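4.2 Where the odd bits end up

I went into this part of the study thinking people sort their clutter by what it's for. They don't, much. Of the 57 households we wrote to in November, only 12 did; most went by size, or by whichever tub was nearest (I do this too!). 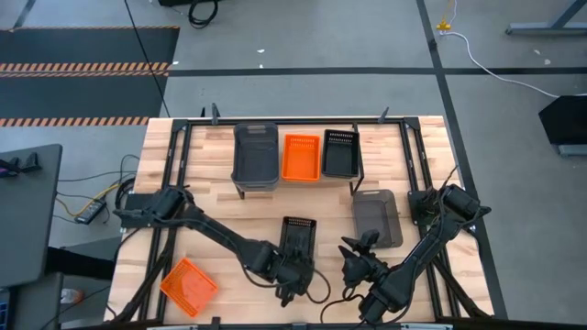
Figure 3. Open containers in orange, black and grey.

Colour came up a lot in the Brannigan replies, and I'd love to ask more about it next time.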